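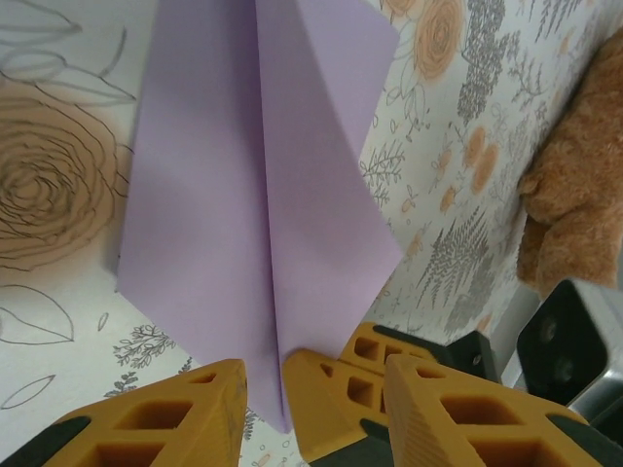 When may a robot be left to fold paper in a room where children are present?

At the Likomau Library, when a trained attendant has signed the sheet for that hour, the speed is set to the lower limit, and the stop button is within the attendant's reach.

The above was Rule 6 of the Jorance Code of Practice for Assistive Machines in Public Rooms, and Syafiqah Sumampouw had written every word of it. She had been proud of the semicolons in the first draft. The council removed them.

On April 9, 2025, she was required to inspect the Likomau branch for its certificate of conformity. She arrived before opening, presented her letter of appointment at the desk, and was shown upstairs to the children's room by the branch manager, Kieran Birkett, who carried the logbook under his arm.

"You will find everything in order," Mr. Birkett said.

"I shall record what I find," said Ms. Sumampouw.

The machine had been supplied by Fosura under a standard lease. It folded paper for the morning group, and the children finished the folding themselves and took the results home. Ms. Sumampouw examined the floor markings, which were correct. She examined the notice on the door, which gave the name of the attendant on duty and the hours of operation, as required. She pressed the stop button and the arm halted. She released it and the arm remained where it was until Mr. Birkett turned the key, and she wrote down that it had remained.

She then opened the logbook.

Rule 10 required that every interruption of the work be entered on the day it took place, with the time, the cause and the name of the person who authorized the restart. The entries from the winter were what she had expected. Paper jam. Paper jam. Sleeve inside the marked area, child moved back, restart by K. Birkett. Key mislaid, found in coat. The handwriting was small and even.

Further on, a second kind of entry began.

"Stopped at the request of a visitor," she read aloud. "Cause: Visitor wished to do the last fold. Restart by K. Birkett." She turned the page. "The same. And the same again. Mr. Birkett, who is this visitor?"

"A member of the morning group."

"A child."

"Yes."

"Visitors are not authorized to request a stop. The power to stop the machine rests with the attendant."

"With respect, the attendant stopped it," said Mr. Birkett. "The visitor asked. I have entered it as a request because it was one."

Ms. Sumampouw consulted her own copy of the code, although she did not need to. The rule on stopping set out the conditions under which an attendant must stop the machine. It listed fire, injury, loss of power, loss of supervision, and any entry into the marked area. It did not say that an attendant might stop the machine for some other reason, and it did not say that he might not. She remembered the afternoon on which that paragraph had been agreed. The meeting had run long, and the member from Kwok had needed to catch a ferry.

"How does the child ask?" she said.

"She puts up her hand."

"And you stop it every time?"

"Every time. It holds the paper, I turn the key to the off position, and I bring the paper out to her at the table. She does the last fold. Then I go back, the area is checked, and we start again. It takes a few minutes. The others wait."

"Do they object?"

"They have started putting their hands up as well," Mr. Birkett said. He turned to the most recent pages and held the book open for her. The small, even handwriting filled them from top to bottom, with hardly a line between one stop and the next.

She read all of it. It was the most complete log she had seen in any branch, and she had seen branches where the book was still in its wrapper. In August she had inspected a reading room where the stop button had been fitted behind a radiator, and the manager there had assured her that no one had ever needed it.

"The supplier's guidance recommends continuous operation," she said.

"The supplier's guidance is not the code."

"No," said Ms. Sumampouw. "It is not."

She sat down on one of the low chairs, as there was no other kind, and completed her form. Under Stop Control she wrote: Tested, satisfactory. Under Records she wrote: Complete. The form then provided a space for Departures from the Code, and she held her pen above it for some time while Mr. Birkett looked politely out of the window.

Finally she left that space blank and turned to the last sheet, headed Proposed Amendments, which inspectors were entitled to submit and seldom did.

"Rule 6, add at end," she wrote. "The attendant shall stop the machine when any person in the room asks to do the work by hand."

She read it over, struck out "person in the room," considered, and put it back. Then she asked Mr. Birkett to sign as witness. He signed, and entered the time of her visit in the log.

Downstairs the front doors were being unlocked. The morning group could be heard on the stairs, and Mr. Birkett went to take his place beside the key.

"You are welcome to stay and observe," he said. "Visitors sit behind the line."

Ms. Sumampouw moved her chair back behind the line. When the first sheet had been folded nearly to the end, she put up her hand.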